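Grants > Fidari Small Kitchens Fund > Reports > Pradolance tableware library

Tableware Library at Pradolance: Spring Progress Report

We're so happy with how these months have gone! When the Fidari fund gave us the go-ahead, the library was a shelf of mismatched mugs in the back room at Rakcombe Street. It now has 345 catalogued pieces (bowls, spoons, cups, small plates) and people can borrow them for community meals, tasting days and school lunches.

Spoons and bowls got most of our attention this period, as promised in the plan.

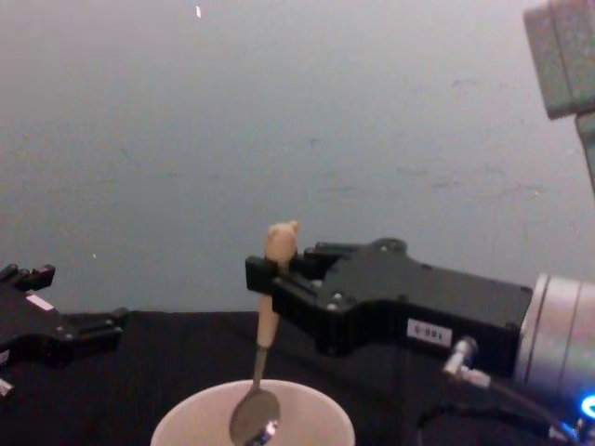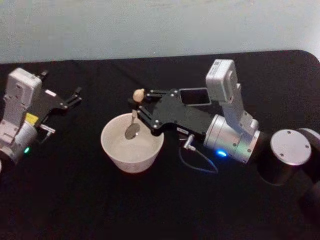

Spoon and bowl on the dark tabletop, both views.

The spoons with shaped handle tops have been the surprise favorite. The light tan one, with a little rounded top like a small animal's head, gets asked for by name at nearly every children's breakfast, and we would love to find more in that style. Each spoon is now listed with the bowls it suits, and that one change has cut down a lot of back-and-forth at the pickup counter.

Loans since the last report: 583 pieces, over 13 events. Our target for the whole period was 100 pieces, set back when we had no idea what demand would look like, so we'd like to talk about a more sensible number for the fall.

Breakages were low and almost all of them were cups. We have moved cups into divided crates and put the bowls on the lower shelves, where they are easier to lift out. The Prendergast hall has offered us a second cupboard (with a lock!), and we plan to move the serving dishes there in June.

Still to do:
- finish the labels for the deep bowls
- replace the two crates with split handles
- write the one-page borrowing guide, in larger type this time

Spending is on track. The shelving came in under budget, and with your agreement we'd like to put the difference toward more small spoons. The request form will follow with the receipts.

Related items
Pradolance tableware library: winter report
Borrowing crates from the Rakcombe Street room
Prendergast hall cupboard plan
Fidari Small Kitchens Fund: reporting checklist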